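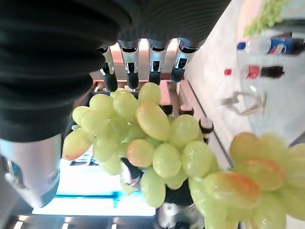 Jemport, September 2020

Sinik wrist-view grasps, fruit and bottles

README for the second release. Replaces the notes that shipped with the May archive.

Summary

247 recorded grasp attempts from the Sinik hand, built and run in the Ulen shared workshop. Each episode has wrist camera video, motor positions, motor current and a short text label. The targets are soft or awkward household items, mostly bunches of green grapes, with plastic drink bottles as the second group. All episodes were teleoperated. There is no autonomous policy in this release and no baseline.

The view at the top of this file is typical of the grape group: fingertips at the top of the bunch, thumb coming in from the lower left, a second bunch close to the lens and out of focus, bottles lying on the white tabletop.

Hardware

The hand has silver finger segments with black tips and a silver thumb, under a black ribbed sleeve that covers the upper part of the hand. The sleeve keeps grape stems and juice out of the tendon guides. It also shows up in the upper part of many frames and shifts when the wrist rolls, so a fixed mask will not remove it cleanly. A mask per episode is supplied for those who want one.

The tendon drive is the third revision. The first two used a thinner line that stretched during long sessions and pulled the zero position off. If you are building from the drawings, use the line listed in parts.txt and re-zero after the first hour of use.

The arm is a secondhand unit with a controller board from the Khổng project. Its firmware is unmodified except for the soft stop, now set 100 mm above the table. The soft stop applies to the wrist flange; the fingers reach below it.

Camera

One small color camera at the wrist. Focus is fixed. Exposure was locked at the start of each session, and bright areas such as the tabletop can clip. Frames are stored as the sensor delivers them, with no rotation, crop or lens correction. Calibration files are in calib/, one per session. Do not mix them -- the bracket was removed and refitted between sessions and the offsets differ by more than you would like.

Contents

episodes/ holds one folder per attempt, numbered in recording order
calib/ holds camera and joint zero files
masks/ holds the sleeve masks
labels.csv has one row per episode
parts.txt and drawings/ cover the hand

Labels

Each row in labels.csv carries a target, an outcome and a free-text note. Outcome is one of these:

held: target lifted clear and kept for the full hold period (151 episodes)
dropped: target lifted, then lost (52 episodes)
aborted: operator stopped before lift (44 episodes)

Outcome was entered by the operator at the time and not reviewed by a second person. A bunch that shed single grapes but stayed in the hand is labeled held, with the loss recorded in the note. Anyone studying damage should read the notes column and ignore the outcome column.

Bottles are labeled by cap color, so the Pepsi bottle is blue_cap and the bottle with the red label is red_cap. Bunches have no identity label. The same bunch was often used for several attempts, and its shape changes over a session as grapes come off.

Known problems

Motor current on the thumb channel is noisy in the early episodes. A loose ground at the connector was the cause. The data was left in.

Video and motor logs run on separate clocks. align.py matches them using the closing motion at the start of each episode and is good to a frame or two. It fails where the operator closed the hand very slowly. Those episodes have sync set to 0 in labels.csv.

Background is uncontrolled. The workshop was in normal use, and lighting and screens in view vary between sessions. Objects other than the target are frequently in reach of the hand and were not annotated.

Contact is not measured. The tips carry no sensors, and a fingertip that looks as if it is touching a grape may be just above it. Current gives a late and coarse indication only.

Suitable use

Grasp outcome prediction, hand segmentation, occlusion work, teaching. The set is too small and too narrow to train a general grasping model, and all of it comes from one hand and one operator. Results on firmer fruit should not be assumed to carry over.

Changes since May

Bottle group added. Sleeve masks added. Thumb zero corrected in the session files; the old values are kept under calib/old. Duplicate folders removed, so episode numbers do not match the earlier archive.

Contact

Build, teleoperation and labels by Tamunoemi Lawal. Corrections to labels.csv are welcome as a patch with the episode number in the subject line. Questions about the arm controller should go to the Khổng list first.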